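**To:** Stamine members' list
**From:** Hanna Pylypenko, Dendilis
**Date:** May 24, 2023
**Subject:** Re: Can a machine tidy a desk yet?

Dear members,

Thank you to all who replied to the note circulated in March. The point raised by Reinhold Stüber deserves a full answer, and I quote it below.

> On behalf of the packing department at Ostermann, I should like to ask the list for a plain judgement. We are offered machines that are said to manage "light household and bench work". Our own wish is modest. At the end of a shift, pens, markers and small tools lie on the benches and must go back into their holders. A trainee does this without being shown. Is there a machine that can do the same, at a price a firm of 60 people could defend?
>
> I would ask that replies keep to what has been seen on a bench, and leave out what is promised for later.
>
> Reinhold Stüber

Our view at Dendilis is that the job can be done in part, under conditions which a working bench seldom meets. We have taken pens and a cup as our test, as they stand close to Mr Stüber's case and are cheap to replace.

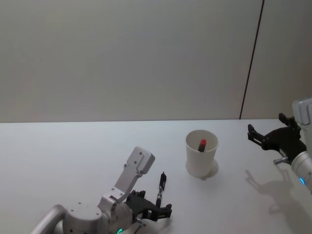 A pen is harder to put away than it looks. It must be gripped at a suitable point along its length, turned until it is upright, carried over the rim and let go without knocking the cup over. A person makes small corrections all the way through and is hardly aware of them. A machine must either make the same corrections or begin from a position so exact that none are needed. Most of the systems offered to our members still lean on the second method, and their results fall away once the cup has been moved by the width of a hand.

The use of two arms changes matters somewhat. One can steady the cup while the other brings the marker to it, much as a person would do with a light container. The cost is that both arms must share a small space, and the planning needed to keep them apart takes time.

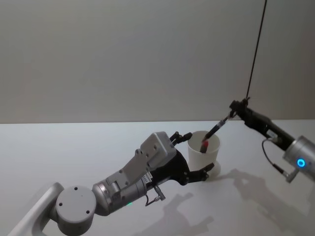

*Marker at the mouth of the cup, with the left hand at the cup's side.*

As to reliability, our log now holds 2344 attempts with pens and markers. The first 2000 were made with the cup in one marked position, and we do not regard them as evidence of very much. The remainder, with the cup moved between attempts, are those we would ask members to study. We shall send the table to anyone who writes to us for it. It does not include benches with other objects on them, and no conclusion about such benches should be drawn from it.

Members will also wish to consider speed. In our trials a practised person cleared a set of 4 pens before the machine had finished its first. For work done overnight this may be of no importance. For work between shifts, as at Ostermann, it very likely decides the question.
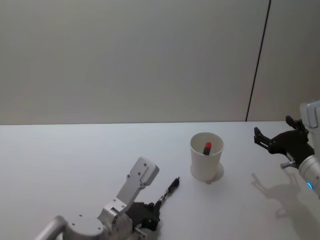

There remains the matter of grip. A hand that holds a slim pen well is often poor with a broad tape dispenser or a pair of scissors, and a change of fingers partway through the job removes much of the saving. Colleagues at Fledia have asked whether a single hand could serve for all common bench tools. We have not yet seen one that we would recommend, though we should be glad to be corrected.

Our advice to Mr Stüber is therefore to wait before buying, and in the meantime to fix the holders to the benches - a change that would help the trainee as much as any later machine. Should Ostermann be willing to lend us a box of its usual tools, we would gladly include them in the next round of trials.

Replies may be sent to the whole list. Members who prefer to share their own figures in confidence should write to me directly.

Yours faithfully,

Hanna Pylypenko
Dendilis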